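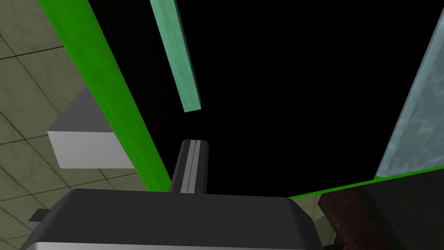 Sun 19 August. Wrist camera mount, simulated cell, second layout. The question from Solange was whether we keep the camera on the wrist for the approach or go back to the fixed one over the table. Ran both mounts with the Stedent gripper model and the same arm controller. From the wrist the gripper housing takes up almost the whole bottom of the view and only one finger shows, upright, almost exactly in the middle. Good for lining up in the lateral direction, poor for judging how wide the jaws are. The green bar on the left ends right beside the finger and is easy to segment against the khaki tiles. The grey box on the floor is partly covered by the same bar, so any box pose taken from this position rests on an incomplete outline.

Translucent surfaces are the larger worry. The blue-grey panel on the right has a cloudy texture and the edge detector picks up the marbling as if it were geometry. Raised the threshold until the marbling dropped out, and lost the thin green strip under the panel at the same setting. Left it at the lower value for now. Esben thinks we should mask by colour first and detect edges afterwards. To try.

The black area does no harm in the colour image but the depth channel returns the far clip value there, 1000 in our config, and the planner reads that as a valid distance. Added a check that throws out anything at the clip value before it gets to the planner. Osvaldo, please look at this before it goes into the shared branch, I am not sure the fixed camera uses the same clip.

Fixed camera, for comparison: both fingers in view for most of the approach, then the arm gets in the way at the end, when the view is needed most. Tried two positions for it and the second was only slightly better.

Controller: the Vestosia one follows the wrist target smoothly at low gain. At the gain we had in June it oscillates near the end of the approach. Have not separated camera delay from controller tuning yet – log timestamps are taken after the image is processed, so they are no use for this. Genivaldo has the script that stamps at capture.

Next:
Tilt the wrist mount back two degrees and see whether the second finger comes in.
Rerun with Esben's colour mask.
Ask Heloísa if the Stesby gripper model has a narrower housing.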